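Cleaning a small white microwave
Grundwood home tips, kitchen

White microwaves show everything, so I clean mine once a month. I use a soft cloth, warm water and a little washing-up liquid. Please pull out the plug before you begin.

1. The knobs and the panel
Ours has two knobs, the upper one for power and the smaller one for time. The labels are in Chinese: 低火 is low heat and 高火 is high heat. Wipe around the knobs with a cloth that is almost dry, and do not spray on the panel. For the grease in the edge of a knob I take a cotton bud.
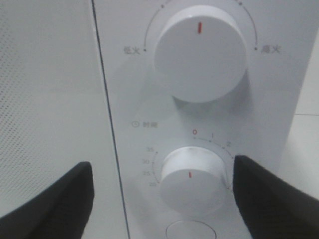 2. The table
Lift the microwave away with two hands and wash the place where it stands. I mix 1000 ml of water with one spoon of vinegar. Look also at the gap if two tables stand together, many crumbs go in there. On a white top I never use the rough side of the sponge.
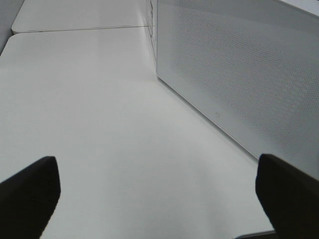

Reading time: 2 minutes

3. The surface with small holes
Here a wet cloth is a bad idea, the water stays in the holes. Brush first with a dry, soft brush, from top to bottom. After this use a damp cloth and dry it at once. Do not forget the line where it meets the table.

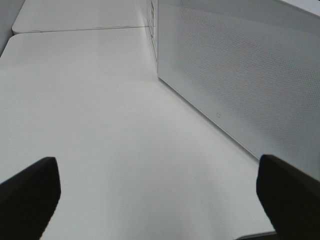 Tiny holes, so brush before you wipe.

4. Inside and the door
Open the door fully. Take out the glass plate and the roller ring and wash them in the sink. For dried food, heat about 400 ml of water in a bowl before you unplug, wait five minutes, then wipe the walls. Clean the door hooks gently, also behind them. When you put the plate back, it must sit well on the piece in the centre. 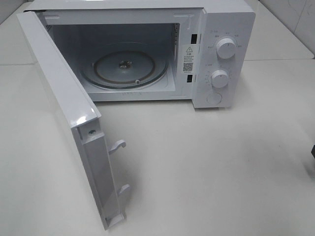
Door open, with the glass plate on its ring.

Leave the door open until the inside is dry.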